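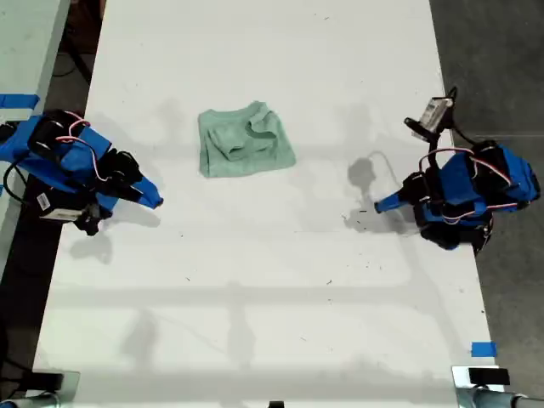
Figure 7.1 A T-shirt folded into a rough rectangle, with the neckline at the top.

Chapter 7
Folding and Storing Knits

Pick up a T-shirt by the shoulders and let it hang. It stretches a little, sways, and settles into a shape that's never quite the same twice. Now lay it down, smooth it with your palms, and bring it into a rectangle. A thing that had no real shape a moment ago can be stacked, shelved, counted, packed, and found again. I have taught this for years and I still love watching a class get it for the first time!

Look again at Figure 7.1. The round neckline lies along the upper edge, and there is a lighter, slightly raised fold across the center where a sleeve has been tucked inward. That raised place is worth your attention. Wherever fabric doubles over itself you get extra height, and in a tall stack those small heights add up. Much of this chapter is about deciding where the thickness should go.

Why knits get their own chapter

In Chapter 6 we worked with woven cloth: pillowcases, napkins, dress shirts. Woven cloth takes a crease and holds it. A jersey knit is made of loops, and loops give. Pull one corner of a T-shirt too hard and the whole side seam swings around with it. The good news is that knits are forgiving - a soft crease in the wrong place usually relaxes by the time the shirt is worn.

Dineo Sibiya learned this at the Ntuli laundry, where she trained new staff on a June order of 508 shirts for the Mornatero summer camps. Her trainees had all come from the sheet and towel line, and they pressed down hard on every fold, as they had been taught to do with cotton sheets. The stacks looked wonderful at noon and leaned like old fence posts by four o'clock. She had them start over with open hands and a lighter touch, and the second set of stacks stood up fine. We will come back to her method in Section 7.3.

What you will need

A flat, clear surface longer than the shirt and wide enough for both sleeves laid out. Three adult T-shirts in different sizes, clean and fully dry. A folding board if you like using one (the Prolwood board from Chapter 6 is fine, and so is stiff cardboard cut to size). Keep a notebook close by, too, as you'll be sketching your folds.

In this chapter you will learn to

- find the center line of a shirt that has no crease to guide you
- tuck sleeves so that they lie inside the body of the fold
- choose between a flat fold, a file fold, and a roll
- plan shelf space for a small shop or a team, using the Astano stockroom as a worked case (200 shirts, four shelves)

Before you begin

Fold one shirt right now, the way you always have, and don't fuss over it. Sketch the finished shape in your notebook and mark with an X any spot that feels thicker under your hand. Keep that page. You will want it beside you for the first exercise in Section 7.1, where we unfold the same shirt one step at a time and see what each layer was doing.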